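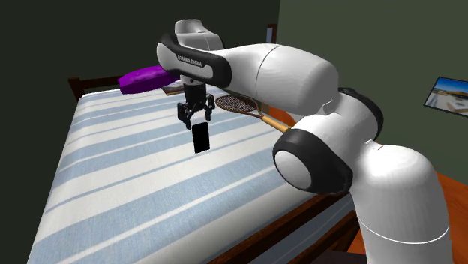 Zelle Flovau: Einrichtung und Pflege

Stand: 1. Dezember 2019
Zuständig: Ilgın Tokgöz (Aufbau), Eylül Eren (Parameter)

Flovau ist die simulierte Zelle mit dem Franka-Emika-Arm am Bett. Der Arm steht auf einem dunklen Sockel beim Fußende. Wer den Sockel verschiebt, muss danach die Basis neu eintragen, sonst stimmen die Greifpunkte über der Matratze nicht mehr.

Vor jedem Lauf

1. Szene laden und 50 Schritte ohne Bewegung rechnen lassen.
2. Alle 7 Gelenke in die Grundstellung fahren.
3. Greifer öffnen, Abstand der Finger zum Laken prüfen.
4. Kissen, Buch und Schläger auf Durchdringung mit der Matratze kontrollieren.

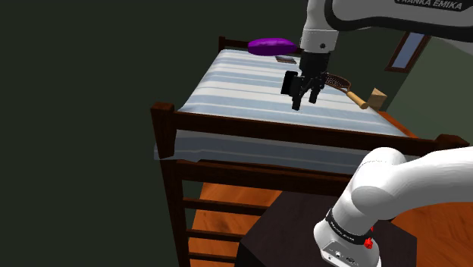
Abb. 2: Greifer geöffnet über dem Bett, rechts davon der Schläger.

Bekannte Fehler

Nach etwa 300 Läufen wird die Protokolldatei sehr groß, bitte vorher archivieren. Seit November zittert Gelenk 4 manchmal beim Anhalten. Eylül hat die Dämpfung erhöht, der Wert liegt im Ordner srisuk. Die alte Datei aus Nunbridge bitte nicht mehr verwenden.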